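The Case for the Clear Rack

I have bought supplies for teaching labs for 13 years, and the argument that comes up most often is over test tube racks. Wire, wood, colored plastic or clear acrylic. I am for clear acrylic, laid on a dark cloth.

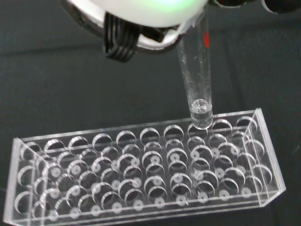
A tube with a little clear liquid, over a back-row hole.

Clear liquid in a clear tube is hard to read against a white bench. Put something dark behind it and the level shows. You can check the back row without lifting anything out, and that saves spills.

The usual complaint is that a clear rack disappears. On a pale counter I agree. On black it doesn't, because the edges pick up the light.
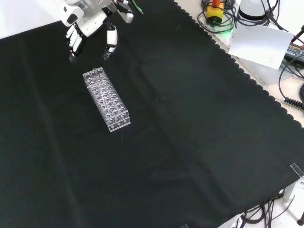
Clear acrylic rack on black cloth, no tubes in it.

Price is the other complaint. Plorent charges 35 dollars for its acrylic rack and 17 for the wire one. We replaced 62 wire racks at Prornska before July, nearly all for rust.
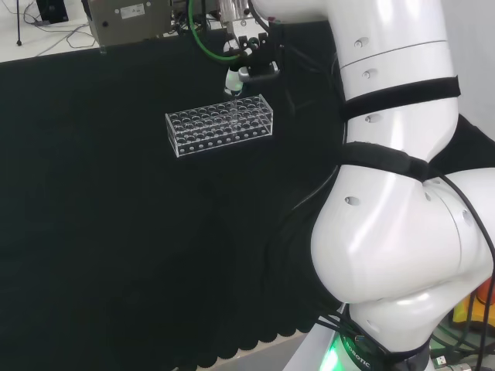

Bushra Malik wrote to me that acrylic scratches, clouds when people wipe it with the wrong solvent, and is no bargain once you can't see through it. She would keep wire for daily work and save the clear ones for demonstrations.

She is right about solvents. Soap and water is enough, and a label on the shelf would fix most of it. The cloth matters as much as the rack, and labs spend too little thought on it. A plain matte one will do, and a scalloped hem like this one does no harm where it hangs down. I would still iron out the creases before setting any glass on it.

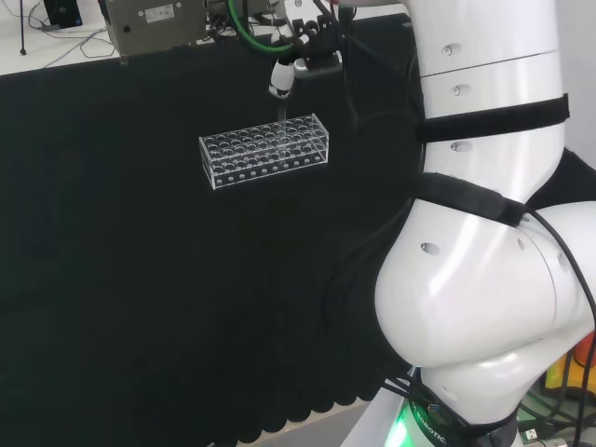
Storage is where I have changed my mind. I used to stack racks in a cupboard, and they rubbed each other dull. Now each one gets a cloth folded around it. A black cloth wide enough to drape over a table, hem and all, will wrap several racks when the day is over. Wash it separately the first time.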